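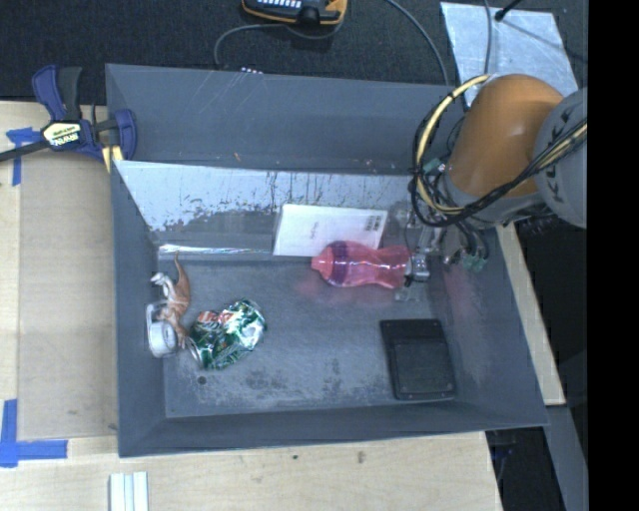

Drultberg bin, gray, on a wooden tabletop.

Drultberg Sloped Bin, Large
Item no. 1138
Color: gray

The Drultberg is a large rectangular bin for mixed small goods. All the walls slope outward, so the opening is wider than the floor and you can reach items near the sides without tipping the bin. Bottles, flat boxes, cans and toys can share one bin with no dividers.

The gray is plain. Bright items such as a pink bottle or a green and silver can are easy to pick out against it. The inside has a slight sheen and will show a faint reflection of colored items.

Use
Sorting tables, returns desks, lost property, playrooms, recycling stations. The bin sits flat on a table or shelf. Tall flat boxes can lean against a wall of the bin. Heavy items should go in first.

Details
Holds up to 58 liters
Empty bins nest inside each other
No lid supplied (see the Trillura flat lid, sold separately)
Sold in packs of 4
Full pallet: 200 bins

Care
Wipe with a damp cloth and mild soap. Sticky residue from drink cans comes off with warm water. Do not use scouring pads, which dull the surface. Let the bins dry before nesting them or they will stick together.

Ordering
Packs ship from the Fuken warehouse. Pallet orders are booked by phone; ask for Iara Figueroa. Unused bins can be returned in full packs only. The older straight-sided version was dropped from the range in November and its lids do not fit this bin.

Page updated Jan 9, 2022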